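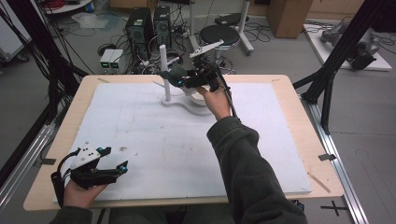
Foam board (as a table covering)

From the Zendolwood household and workshop encyclopedia. Entry by Fernanda Calado, last revised 12 September 2021.

Foam board is a light, stiff sheet with foam in it, sold for posters, school projects and model making, and I'm going to spend this whole entry on the one use the packaging never mentions, the big white sheet laid flat over a table. I've worked on one for four years now and I'm a little evangelical about it, so consider yourself warned!

Names

I say foam board. Picture framers say foamcore, some teachers say display board, and my brother-in-law calls it "the crunchy stuff." There's also plain foam sheet with no paper on it at all, the kind used for insulation or for packing, and people call that foam board too (I do it myself). If you're reading another entry and something doesn't add up, check which of the two the writer means.

What it's made of

The poster kind is a sandwich. The middle is usually polystyrene, though some boards have a denser polyurethane core, and each face is a sheet of paper, either clay-coated and smooth or a bit more like drawing paper. The plain kind is foam all the way through. Paper-faced board takes pencil and tape nicely and hates water. Plain foam shrugs off a spill but dents if you look at it wrong. Solvent glues and most spray paints eat polystyrene, and if you've never seen that happen, try it on a scrap outdoors, because it's kind of amazing and you'll remember it.

Why put it on a table

Mostly I like the quiet. Set a screwdriver down on bare wood and you hear it, set it down on foam and you barely do. Small parts don't skitter off as easily either, and dark things show up beautifully against white, which matters a lot more to me than it did back in 2000 when my eyes were good. I sort hardware on mine, I stand little posts and holders on it while I decide where they ought to go, and I fix eyeglasses on it for half the family.

It also saves the table. Mine is a light wooden one from a school sale in Flanmont, very pretty, very soft, and it would have been wrecked by now. A board gets the scratches and then you throw the board out (or flip it, see below).

Size and fit

Cut it a little smaller than the tabletop. I used to go right to the edge and even a hair over, and then I'd lean on the overhang and snap it, every time. Now I leave a strip of bare wood all the way round and keep my pencils and loose sticks there. If your table has rails or a raised lip down the sides, measure between them at both ends before you cut, since the two measurements will disagree. Cut with a fresh blade, three light passes, never one heroic one.

One full sheet beats two pieces pushed together. If you have to join them, tape the seam from underneath. Tape on top catches on your sleeve, especially in January when you're in your thick fleece and can't feel anything through it.
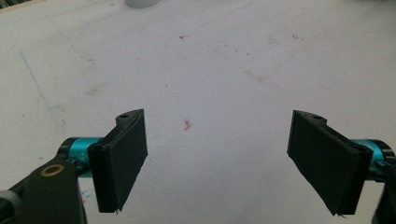 Whiteness is the other thing people ask me about, and it's worth being picky. Bright white boards look wonderful on the first day and throw glare right back at you under a strong lamp. I had a Clustis sheet so glossy that I got headaches. The matte ones are much kinder, and shadows on them stay soft and readable, so you can tell whether a part is sitting flat or tipped up on one side. Cream and gray exist too. I've tried gray and went back.

Holding it down

You may not need to. A big sheet on a level table mostly stays put by itself once there's anything on it. If yours creeps, use small loops of low-tack tape under the corners. Gidey makes a double-sided foam tape that I bought on the strength of the label, and it pulled the varnish off along with the board, so no Gidey on furniture you love. A bit of rubbery shelf liner underneath does the job fine.

Marks and wear

It will get dirty. Brown specks, faint smudges where your wrist rests, a ring or two. Paper-faced board can be dabbed with a white vinyl eraser, and I do mean dabbed, since rubbing raises the paper and then every crumb sticks there forever. Plain foam can be wiped with a barely damp cloth. Dents don't come out. I've read the trick with steam and tried the trick with steam and I now have a dent with a wrinkle round it.

Curling comes from damp air or from sun on one face. Turn the board over and leave it a few days under something heavy. My last sheet lasted 355 days before I flipped it (I write the date on the back in pencil), and the second side went faster, because by then I'd stopped being careful.

What not to do on it

No hot glue guns parked nozzle down, no soldering, no mugs fresh off the stove. Cutting on it is all right if the board is on its way out anyway, otherwise slide a proper cutting mat over the top.

See also: Cutting mat; Shelf liner; Tape, low-tack; Table, wooden, care of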